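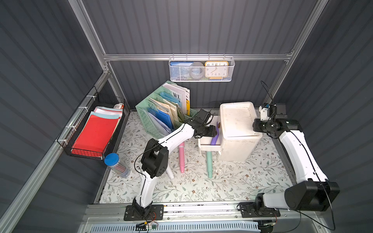

Ticket 788: file organizer, wall baskets and clock at the desk station

Reported by: Drelldale front office
Product: Plarix slotted file organizer, mint green
Status: Open

Problem: The papers in the front slot of the organizer won't stay upright. Loose sheets lean forward over the desk mat. Folders in the middle slots are fine.

Tried so far:
Moved the loose sheets back one slot. They stayed up for a day, then slid again.
Added a cardboard divider from Humow. Too tall, removed.
Checked the feet on the organizer. No wobble.

Reply from Shaikh Office Supply, 9 a.m.: The slots are made for folders and bound items. Put single sheets in a folder first. Each slot takes up to 218 sheets if they are in a folder.
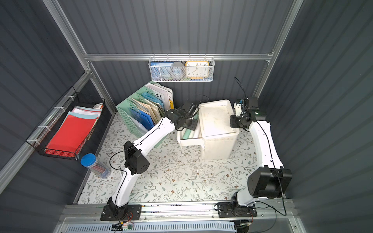 Drawer unit, second item on this ticket. The drawer catches when we push it shut, and we want to know if the runners can be replaced. It was pulled out when we looked at it again, with the mint-green and white rolls inside. The top of the unit is stained too, so please add a cleaner to the order if you have one that is safe on white plastic. We took the rolls out and tried the drawer empty. It still caught at the same point.

Reply: Runners are sold in packs of 2. Send the unit's width and we will quote.

Update, June: Width sent. No quote yet. Markers still need a permanent place, they keep ending up on the mat.
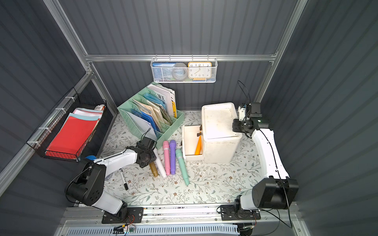 Markers on the mat, organizer at the back wall

Next step: order a pen tray and wait for the runners. Keep ticket open.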